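Search this repository
Search Clear Go to file

Trovix Match Notes: Data Card
Reading time: 3 minutes

# Trovix Match Notes

Trovix Match Notes is a collection of written records on substitutions and returns from injury in amateur football. It covers the Bronitz District League, both divisions, over two full seasons. The records were prepared by the Liyanage sports records office and are maintained by Dilruba Khondokar and Parveen Siriwardena.

This card sets out what the collection contains, how the records were made and the conditions under which they may be used. It applies to the release of 31 January 2024.

## Contents

The release holds 203 match records, each stored as a single row in a plain text table. A second table lists players by code number. The fields in the match table are as follows:

- match_id: a short code, unique within the release
- division: first or second
- formation_start: the shape named on the team sheet, for example 4-4-2
- formation_end: the shape at full time, as judged by the note-taker
- sub_minute: the minute of each substitution, separated by semicolons
- return_flag: set to "yes" where a player took part for the first time after an injury absence
- remarks: free text, in the note-taker's own words

Blank cells mean that the information was not recorded. They should not be read as zero. A match with no substitutions carries the word "none" in the sub_minute field.

## How the records were made

Note-takers attended each match in person and completed a paper form, which was typed up within the same week. Where the form and the referee's report disagreed on the minute of a substitution, the referee's report was followed and the difference was entered under remarks. Formations at full time are a matter of opinion, and two careful observers may well differ — users should treat that field with some caution.
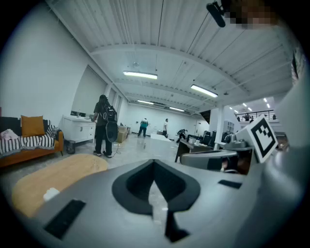 ## Checks and known faults

Every record was read against its paper form by a second person. In 41 matches the finishing formation was changed at this stage, and the earlier entry has been kept in the file named revisions.

The following faults are known and have not been corrected:

1. Stoppage time is written in two ways. Some forms give "90+2" and others give "92".
2. Second division records from the first season seldom include remarks.
3. The return flag depends on what clubs chose to tell the note-taker. Short absences are likely to be missing.
4. Abandoned matches are included up to the minute of abandonment, but replayed matches are entered under a new code with no link to the original.

## Suitable uses

The collection is intended for the study of how amateur sides use their substitutes, and for teaching simple methods with real tables. It is not suitable for judging individual players, and no attempt should be made to identify them from the code numbers.

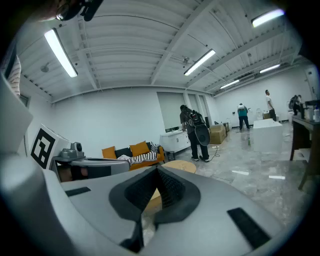 *Grey hand-held gripper with two flat black pads.*

## Reading the files

All tables are encoded as UTF-8 and separated by commas. The Stusolel script in the tools folder joins the match and player tables and writes out a single file. It makes no other changes — stoppage time, in particular, is left as entered.

## Licence and corrections

The records may be copied and adapted for non-commercial purposes, provided that the Liyanage sports records office is credited. Corrections should be sent to the maintainers through the issues page, quoting the match_id and the field concerned. Accepted corrections will appear in the next release, planned for March.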